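Basket swap: bread trays out, woven baskets in

Kitchen and Pantry Notes, October 2026

The Tuvville community pantry is replacing the cardboard trays on its bread and fruit table with woven plastic baskets. The first ones went into use at the start of the month, and the rest will follow as the old trays wear out. Anyone who packs or restocks on the Lesulari Street side should read this item before their next shift.

The trays had been a problem since May. They came to us free with deliveries from Budareck, the bakery supplier, and they were never meant to be used more than a few times. By the end of the summer most had soft corners, and several gave way while being carried from the back shelves. One of them dropped a full load of rolls on the step.

Kulap Kaewkla, who runs the pantry kitchen, asked for something that could be rinsed in the sink and put straight back on the table. She tried wire baskets first. They marked the fruit and were noisy on the shelves. A solid plastic tub was easy to wash, but bread left in it overnight sweated and had to be thrown out. 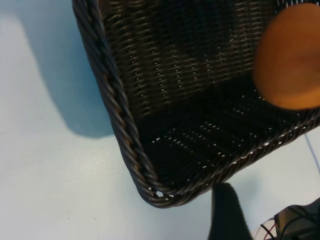 The woven type was the one she kept coming back to. Air gets in through the sides and the bottom, crumbs fall out when it is tapped over the bin, and the whole thing weighs very little. The order was for 50 baskets, and the bill came to $286 with delivery. It was paid from the May plant sale, which had been set aside for kitchen equipment.

So far 27 are in use. The others are stacked in the hall closet, still tied together. Please leave them there for now - the shelf by the sink can't hold any more until the old trays are gone.

Each basket needs a paper liner for bread. Fruit can go in without one. The liners are in the second drawer, under the tea towels, and they have been cut to size, so there is no need to fold them. If the drawer is empty, write it on the sheet by the door and use a clean towel that day.

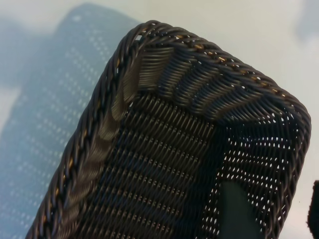
One end of a dark woven basket, showing the braided rim and rounded corners.

Washing is simple. Use warm water and a little dish soap, with the soft brush from the blue hook. The wire brush is for pans only. Stand the baskets upside down on the rack and let them drain fully before a liner goes in. They should not go in the dishwasher. The first one that did came out with a bent side and is now holding clothespins.

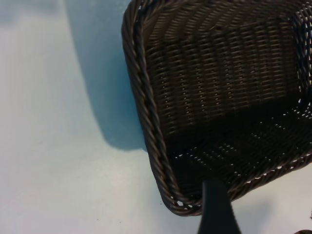 Crumbs are the main thing to check at closing. They collect where the bottom meets the sides, and a quick rinse can miss them. The weave is dark brown and the floor of the basket falls into shadow, so take it over to the window or run a finger along the inside edge. The twisted rim can hold flour as well. Two minutes with the brush is enough for one basket.

Please don't overfill them. A basket should be filled to just below the rim, so that another can sit on the shelf above without pressing on the food. Last month the pantry gave out nearly 800 bags, and most of the bruised fruit we had to discard came from the bottom of deep piles.

Old trays in fair shape are free to take home. They are under the coat rack until the end of the month. The Yu Garden group has asked for a few to start seedlings in, and theirs are already labeled. Whatever is left will be flattened for recycling.
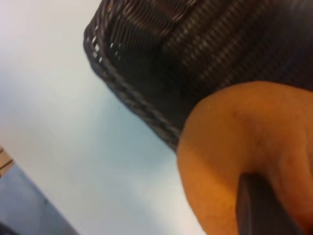

The dark weave up close, with a large, rounded orange object against it.

Questions about the baskets, or about liners, can go to Kulap in the kitchen before the morning shift. Notes left in the box by the door are read at closing.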